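生活技術基礎 第8回 配布資料
衣類の整理(2) 襟のある半袖シャツをたたむ 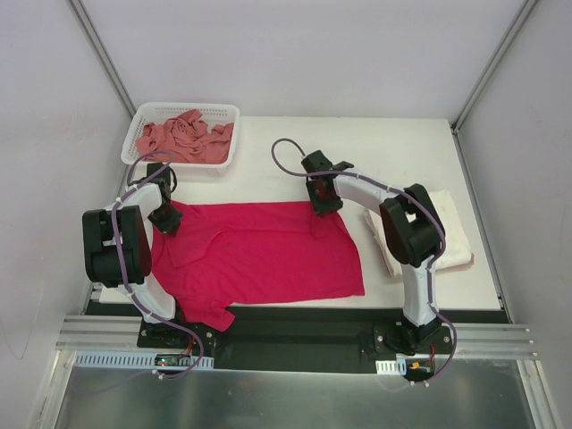 図1 台に広げた半袖シャツ。奥に布の入ったかご、右にたたんだ布。

担当:Olaia Montes
実習補助:Josée Chisholm

1. 今回の範囲

前回は長方形の布(タオル、ふきん、枕カバー)を扱った。今回は袖と襟のあるものに進む。教科書は187ページから。ニットと長袖は次回に回すので、今回の説明をそのまま当てはめないこと。

2. 用語の確認

身頃:胴の部分。前身頃と後ろ身頃がある。
肩線:襟ぐりの端から袖の付け根までの線。
脇線:袖の下から裾までの線。
裾:身頃の下の端。
仕上がり幅:たたみ終えたときの横の長さ。棚や引き出しの寸法から先に決める。

「袖の幅」と「袖の長さ」を取り違えた答案が前回の小テストで目立った。長さは付け根から袖口まで、幅は袖口の開きの方向に測る。

3. 広げる

たたみの出来は、広げた段階でかなり決まる。図1のように、台の中央に一枚だけ置き、まだ手をつけていない布と、たたみ終えた布は場所を分けておく。図のシャツは全体としてほぼ長方形に置かれているが、左下に袖が一つ出ている。この袖の扱いが5節の内容になる。

手順
(1) 両方の肩の端をつまみ、台の上で軽く張る。
(2) 肩線を台の奥の辺と平行にする。
(3) 裾を手前に引き、脇線をまっすぐにする。
(4) 手のひらで中央から外へなでる。爪を立てない。
(5) 襟を整える。左右の襟先の高さが合っているか見る。

(1)では襟を持って引かない。襟ぐりが伸びると家庭では戻しにくい。また(4)で残るしわは、強くこすっても消えない。いったん肩を持ち上げて置き直すほうが早い。

4. 幅を決める

実習室の棚(Kavonの浅型)には仕上がり幅22センチ前後が合う、と旧版の資料に書いたが、棚板を入れ替えたので取り消す。各班で棚の内側を実測し、横に2列並べられる幅にすること。列の間には指が入るくらいのすき間を残す。

型紙を使う場合は、Duvmontの厚紙を切って班に一枚用意する。角は丸く落とす。型紙は背中の中央、襟のすぐ下に当てる。下げすぎると襟の形が崩れる。

5. たたむ(背面を上にして行う)

(1) 広げたシャツを裏返し、もう一度3節の(2)(3)を行う。
(2) 右の脇を型紙の端に沿って内側へ折る。
(3) はみ出した袖を外側へ折り返す。折り目は脇の折り線と平行。
(4) 左も同じように折る。左右の折り端が中央で重なってもよいが、厚みが片側に寄らないようにする。
(5) 型紙を抜く。
(6) 裾を襟側へ三分の一、さらに三分の一折る。
(7) 表に返し、襟を指で整える。

半袖の場合、(3)の袖は短いので二度折る必要はない。袖口が折り線の外に出ていたら、(2)の折り幅が足りていない。袖だけを直さず(2)に戻る。

引き出しに立てて入れるときは、(6)を四つ折りに変える。折り山を上に向け、襟が下に隠れる形になるが、襟の硬いシャツには勧めない。

6. かごの使い方

かごは未処理の布を一時的に置くためのもので、押し込むと取り出すたびに下の布が引き出され、しわも増える。一つのかごに入れるのは最大8枚までとする。ボタンやファスナーは留めてから入れる。網目のあるかごは細い紐が絡むことがあるので、紐つきの衣類は別にする。

Villanuevaの洗濯表示一覧は後ろの棚にある。実習中に洗うことはないが、たたむ前に表示を一度読む習慣をつけてほしい。Kirexの霧吹きを使うのは、アイロンの回まで待つこと。

7. 実習と評価

各自、半袖シャツを2枚持参する。一枚は襟つき、もう一枚は襟なしでもよい。名札を内側に仮留めしておく。

評価は50点満点。広げ方、左右のそろい、仕上がり幅、襟の形を見る。速さは点に入れない。たたみ直しによる減点もない。

記録用紙には次のことを書く。
・棚の実測値と、そこから決めた仕上がり幅
・たたみ直した手順の番号と、ずれた箇所
・平置きと立て収納で、取り出したあとの襟に差があったか

欠席者は次回までにChisholmに連絡し、補習の時間を決めること。

8. 次回の準備

長袖シャツを一枚。袖口のボタンは留めておく。5節の(2)から(4)を読み返し、袖が長くなったときに折り返しの位置がどう変わるか、記録用紙の裏に図を描いてくる。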